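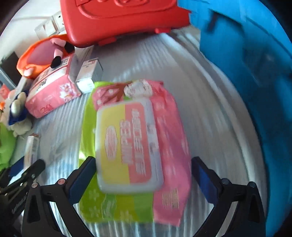 Will it take our hours? A packer on the late shift at Vilden put that to me before I'd even got my coat off, and she wasn't being rude. People have been wondering since August, when the Nundgate warehouse started talking about automating the picking of small household goods.

I get the worry, but I'm so excited about this stuff! Soft packs are the fun part — a pouch of wet wipes changes shape as soon as you squeeze it, and a box doesn't. We've got 369 product lines (plenty of them squashy), and 19 are on the trial list so far.

What changes for us is mostly the reaching and bending. Two of the old picking jobs are turning into teaching jobs, same pay grade, and the packers get first go at them. I've put my name down. My wrists are thrilled already.

The late shift wants the new rota in writing before anyone signs up, and I think they're right to ask. It's due on the board by the canteen next week.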